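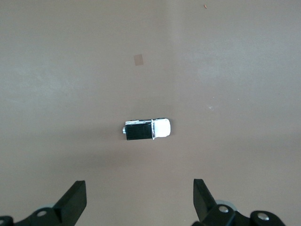 Washington Bezerra wrote in to say that his Udar gave good readings with a rifle and nothing but error codes with a shotgun, and asked whether the unit needed a different setting. It needs a different distance. The wad follows the shot out of the muzzle and can trip the second sensor, and muzzle blast can trip the first. Section 4 has been rewritten to cover this.

4. Setting up the Udar chronograph for shotgun loads

Applies to units with firmware dated 7/21/23 or later. On older units, the SHOT mode is listed under OPTIONS and step 6 does not apply.

4.1 Before you start

Set up only on a range where chronographs are allowed, with the line cold and the gun unloaded, action open. Wear eye and ear protection whenever anyone on the line is shooting.

CAUTION: Shot spreads. A full pattern will break the sky screens if the unit is placed too far out. Use the tightest choke that is approved for the load. Do not use a tight choke with steel shot unless the choke maker allows it.

4.2 Placement

1. Open the tripod and push the feet into firm ground. On concrete, hang a weight from the center hook.

2. Attach the sensor body to the tripod. The arrow on the side must point downrange.

3. Fit the sky screens. Both diffusers must sit at the same angle.

4. Measure 9 feet from the muzzle position to the first sensor. Use a tape. Pacing it off is not close enough.

5. Sight through the bore from the rear, with the gun rested and the action open. The line of the bore should pass through the middle of both screens and well above the sensor body.
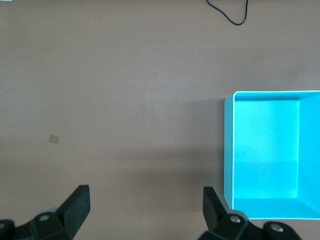 6. Turn the unit on and hold MODE for 3 seconds. The display changes from BULLET to SHOT. In this mode the unit ignores a second trigger from the same round, so the wad is not counted.

7. Set the upper limit. For most target loads the factory value is fine. For fast steel loads, raise it to at least 1525 feet per second or the reading will be thrown out as an error.

Note: The lower limit should stay at 1000 unless you are testing light training loads.

4.3 Test string

8. Load one round only. Fire from the rest, through the center of the screens.

9. Wait for READY before loading the next round. Shots fired early are not stored.

10. Press REVIEW to see the string. Delete any shot marked with a star – these were recorded in poor light.

Note: Velocity taken at this distance is lower than the figure at the muzzle. It may also differ from the figure on the box, as ammunition makers do not all measure at the same point.

4.4 If the display shows E2

E2 means the first sensor fired and the second did not. Check that the bore line is level with the unit. If it is, low sun under the rear diffuser is the usual cause. Turn the unit or fit the Nigam side shades (sold separately).

CAUTION: Unload the gun and call the line cold before walking forward to adjust anything.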